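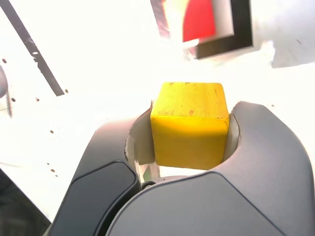

Ulano publishes good practice guide for block-handling trials with robot arms

MERKDALE, November 2023 – Ulano has released a free guide to running and reporting tabletop handling trials, the small tests in which a robot arm picks up, moves and stacks simple objects. The guide is 27 pages long and is intended for college workshops, test labs and small firms that are buying their first arm.

It was drafted at Ulano's bench in Merkdale, with comments from the engineering firm Coşkun and from the training centre at Grundcombe. Before the text was settled, the three partners ran 1,117 trials using an early version of the rules. Of these, 199 were set aside as incomplete records, most often because the start position had not been written down or the operator had changed the speed limit part-way through.

The published version asks for both to be logged before the arm is switched on. It also sets out who may be within reach while the arm is powered, how the emergency stop is to be checked at the start of each shift, and when a worn block should be replaced. 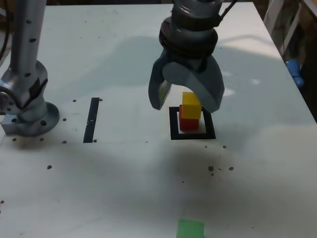

ROBOTICS | STANDARDS AND SAFETY

Table markings have a chapter of their own. The guide recommends a dark outline on a pale surface for any position where a block has to be placed, with the outline larger than the block so that a margin can be seen. Markings should be checked for lifting and wear every 400 trials and replaced with the arm powered down.

Stacking is treated as a separate task from placing. A stack may be recorded as complete only when the gripper has let go and moved clear, and the upper block has stayed put for the hold time agreed beforehand. An offset between the two blocks is allowed, provided the limit was fixed in advance and is stated in the report.
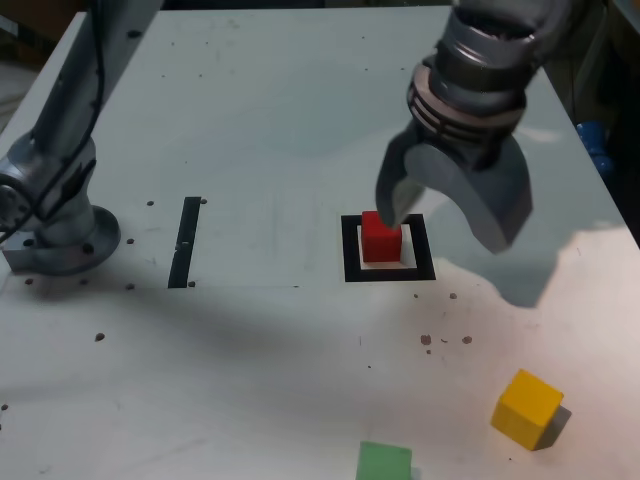
Red block within the marked square, with the yellow and green blocks elsewhere on the table.

Where two arms share a table, the guide calls for a written plan showing the reach of each one. Either arm must be stopped before anyone puts a hand inside the shared area, and both must be stopped before blocks are reset by hand.

The guide is voluntary and does not replace the risk assessment that employers are required to carry out. Ulano will take comments on the first edition through its website and plans to issue a revised text after the comment period closes.

Availability

The guide and blank record sheets can be downloaded free of charge from the Ulano website. Printed copies are available on request from the Merkdale office.

Media enquiries: Ulano press office, Merkdale

ENDS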